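Property Care > Checklists > Kitchens > Monthly

Search checklists Go

Posted in November by the Storkside maintenance desk

Kitchen Inspection Checklist, Small Units: Roltley House

Applies to the shared kitchens on the Skirkstead side of the building (built 1922). Mark each item OK, Fix or N/A. Comments are from the latest round.

1. Electrical

1.1 Outlets near the sink: GFCI trips and resets on the test button. OK.
1.2 Cords clear of the basin by at least 30 inches. OK.
1.3 Range hood light and fan. Fix. Fan noisy on high; Akl to quote for a new bearing.

2. Water and drainage

2.1 Hot water reaches the tap within 40 seconds. OK.
2.2 Faucet base and spout joint checked for drips. OK. No drip in 20 minutes.
2.3 Trap and supply lines under the sink. Fix. Light corrosion on the cold shutoff valve. Valve still closes fully.

3. Walls and fixings

3.1 Tile grout sound at the counter line. Fix. Hairline gap in the corner, reseal.
3.2 Wall-mounted fittings do not move under hand pressure. OK.

4. Counter and utensil storage

4.1 Cleaning products kept in closed, labeled bottles. OK. Decanted products need a label with the contents and the month filled.
4.2 Sponges and scrubbers replaced monthly. Fix. Replacements ordered.
4.3 Chopsticks and other wooden utensils stored upright in a holder with openings for drainage. OK. White plastic holder with divided compartments in use. Discard any stick that is split or rough at the tip.

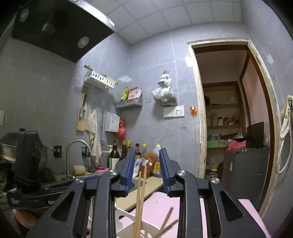

5. Fire safety

5.1 Extinguisher gauge in the green, pin and seal in place. OK.
5.2 Fire blanket within reach of the exit. Fix. Hook loose, tighten before Friday.

Items marked Fix stay open until rechecked by the desk. Carry open items forward to the next sheet.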